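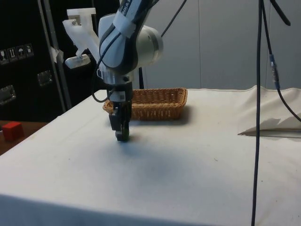 Religion and Society, Unit 6: Congregations as Voluntary Associations

Handout for the Monday section. Read this before class along with the Flomville parish minutes in the course packet. The lecture will assume you know the terms set out in the first two parts.

1. What we mean by a congregation

A congregation is a local group of people who gather regularly for worship under a shared name. The word can refer to a church, a synagogue, a mosque community, a temple association or a meeting with no building at all. In this unit we use it for the group itself and keep "building" for the building. Students mix these up in papers every year, and it leads to real confusion when a group moves or when two groups share one roof.

A denomination is a larger body that congregations belong to. Some denominations own the property of their member congregations and appoint their clergy. Others have almost no power over the local group beyond the right to remove it from a list. Most fall between the two.

A parish, in the older sense, is a territory. Everyone living inside its lines belongs to it, whether or not they attend. In the newer American sense it often means the people who have registered at a particular church. When you read the Flomville material, ask which sense the writer has in mind. The first set of minutes uses the territorial sense. The later ones drift.

2. Membership and attendance

Membership and attendance are different measures, and neither one is a measure of belief.

Membership is a status. A person becomes a member by some recognized step: baptism, confirmation, signing a book, a vote of the existing members, a transfer letter from another congregation. The person stays a member until another recognized step removes them. Many congregations almost never take that second step, so the roll grows even when the room does not.

Attendance is a behavior. It can be counted by ushers, estimated from communion records or reported by people in a survey. Self-reports run high. People asked how often they go to services tend to answer with how often they think of themselves as going.

The Caltonby congregation in your packet listed 327 members in the last roll before its merger. The packet does not give attendance for the same period. Please do not treat 327 as the number of people who came to worship. Two papers last term built a whole argument on that reading.

3. Why the voluntary model matters

In a country with an established church, a person could be born into membership, taxed to support the clergy and buried by the parish without ever making a decision. Leaving took effort. In the voluntary model, joining takes effort and leaving takes very little. A person can simply stop coming.

Several things follow from this.

Money has to be raised from people who are free to withhold it. Pew rents were one early answer. A family paid yearly for a particular seat, and the better seats cost more. Critics said this put the rich in front and the poor in the gallery, which it did. Pledge drives, envelope systems and free-will offerings replaced pew rents at different times in different places. Eynon kept its pew rents long after its neighbors had dropped them, and the letters in the packet show how hard the argument was.

Clergy depend on the goodwill of the people they lead. A minister who can be dismissed by a vote preaches under different conditions from one who is appointed by a bishop. Do not assume this makes the first kind timid. Some of the sharpest sermons in the packet were given by ministers who were let go within the year. It does mean that you should find out who held the power to hire and fire before you interpret a sermon.

Disagreement often ends in division. If joining is free, so is starting over down the street. Many towns have a First Church and a Second Church of the same denomination for reasons that had little to do with crowding.

4. Reasons people give for joining

Sociologists have sorted these in various ways. For this course we use three headings.

Conviction. The person holds the teachings to be true and wants to live among others who do.

Belonging. The person wants company, help with children, a place to mark births and deaths, or a connection to family and ethnic background.

Service. The person wants to take part in work the congregation does, such as feeding people, visiting the sick or sponsoring refugees.

These overlap. Someone who joins for the choir may come to hold the creed, and someone who joins for the creed may stay for the choir after the creed has worn thin. Stanisława Tokarz, in the interview transcript, gives all three reasons at different points and does not seem bothered by the differences — she was asked when she joined, and she answered with when she started cooking for the funeral lunches.

When you code an interview, mark each reason where it appears. Do not pick one reason and assign it to the whole person. If you are unsure between two headings, write both and add a short note in the margin.

5. Reasons people give for leaving

The most common reason in the material we have is moving away. This is easy to overlook in favor of more dramatic ones. A family relocates for work, means to find another church and does not get to it. Years later they may describe this as a decision, and it may have become one.

Other reasons include a quarrel with clergy or other members, marriage to someone of another tradition, a change in belief, a change in the congregation's public positions, and illness or age. Loss of a ride is worth its own mention. Rural congregations lose older members when the person who drove them dies or stops driving, and the roll gives no hint of it.

6. The Curero merger

We will spend the second half of class on the merger that formed the Curero congregation. Two groups with the same hymnal and different customs agreed to share one minister and one treasury. The points of dispute were these:

Whose communion table would be used
Whether women's societies would combine or stay separate
The hour of the main service
What would happen to the cemetery fund

The theological differences took up one page of the agreement. The cemetery fund took up 3. Read that section closely. A cemetery fund is a promise made to people who have died and to their families, and members who were relaxed about nearly everything else would not bend on it.

Consider also what is missing. The agreement says nothing of the Sunday school, although later letters suggest that its teachers on both sides were unhappy. We do not know if the subject was left out by oversight or on purpose.

7. Terms to know

Polity: the form of government a religious body uses. Episcopal polity rests on bishops, presbyterian polity on elected elders and their councils, congregational polity on the local members.

Roll: the official list of members.

Call: the process by which a congregation chooses and invites a minister.

Letter of transfer: a document moving a person's membership from one congregation to another.

Lay leader: a member who holds office without being ordained.

8. Written work

Write 2 pages on one congregation from the packet. State its polity, how people became members and one source of conflict. Quote the documents directly at least twice and give the packet page each time. Outside sources are allowed but are not needed.

Drafts may be left in the box outside the department office. Final versions are due at the start of class the following Monday. The May review session will go back over units 4 through 6, so keep your notes from the Curero discussion.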